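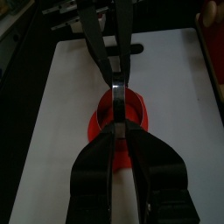 Clatgate Council opens community grants round

May 9, 2026

Clatgate Council has opened applications for its annual community grants program. Incorporated groups based in the municipality may apply for up to $3000 towards equipment, hall hire, printing or local events.

The council received 2627 responses to its neighbourhood survey last year, many of which asked for more support for small clubs in Villanueva and Clesen. Groups in those two districts may now lodge a joint application.

"The form has been cut to 3 pages and no longer requires audited accounts for requests under $2000," said Rizwan Wickramasinghe, Manager of Community Programs.

Applications must be lodged online or at the Clesen service centre. Successful groups will be notified in August.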